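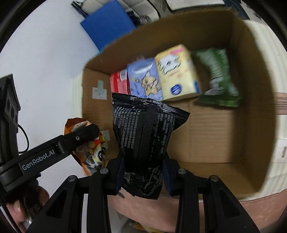
Last edited in June, 17:60 posts in the archive

1/ I read the new rules for rent support in our city this week. I am a tenant, not a lawyer, so please correct me if I understand something wrongly.

2/ The support is for households who pay more than half of their income in rent. In Akon district, 531 households have applied. 85 have received an answer.

3/ The form has 17 pages. My neighbours in the Bataineh buildings do not all read well, and the office gives help only in the morning, when most of them are at work.

4/ You have 60 days to appeal. The days are counted from the date on the letter. My letter came nine days after its date.

5/ So please keep the envelope, with the stamp on it. I did not, and I am sorry for it now.

6/ The next open meeting is at 6 pm in the Skeretti hall. I will go and ask about evening hours.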